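June 21, 2026

Slept in, then walked over to Adwoa's for the longest breakfast ever. She's trying to get her grandmother's bean stew right and we ate two whole pots of it (the second had way more ginger — so good!). Dela showed up late with plantains and a story about missing the 212 bus that took most of an hour to tell.

Came home, called Mom, watered the tomatoes. Still no fruit, just leaves and more leaves.

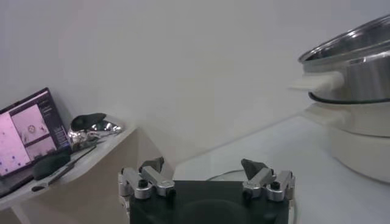
*Plain off-white wall, gray cable.*

Need to buy ginger tomorrow, and text Adwoa about the pot I borrowed.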